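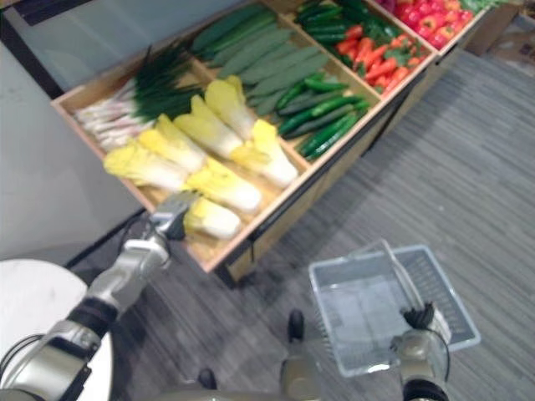 4.2 The shopping chore

Of all the chores we looked at, picking vegetables was the one our colleagues expected to be easy, and it is the one we have come to respect the most. A person fills a basket while thinking about dinner, and hardly notices that each hand has its own job. The Marnance task asks a machine for the same thing: keep one hand with the basket, bring the other to the display, and choose. Napa cabbage makes a good first item, and a humbling one, for the heads lie side by side with their yellow leaves nearly meeting, so that a gripper coming in over the rim has very little room to spread its fingers. The peppers and cucumbers farther along are slimmer, and we had supposed (wrongly, I am afraid) that slimmer would mean simpler.

Fumiko Nagano wrote the instructions for this chore and kept them short on purpose. Each of the 30 trials named 2 items and gave the machine 4 minutes, a pace that any tired shopper would find generous. We counted a trial as finished only when both items were in the basket and the handle was still held. Irik, our older planner, treated the two arms as separate workers and often had one waiting politely on the other. Duan plans them together – a change that Yuzhen Yin had been urging on us since March – and its motions look a good deal more like those of somebody shopping.

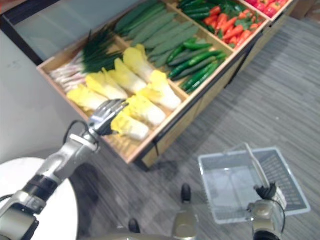
Figure 2. The left hand open above the front cabbages while the right gripper holds the basket handle.

Are such machines ready for a real store, then? We would say not yet, though we say it fondly. The reach itself troubles us less than the moment of closing the fingers, when a neighboring head may shift along with the one that was wanted. We return to this in Section 5, together with the Desum trials on folding towels.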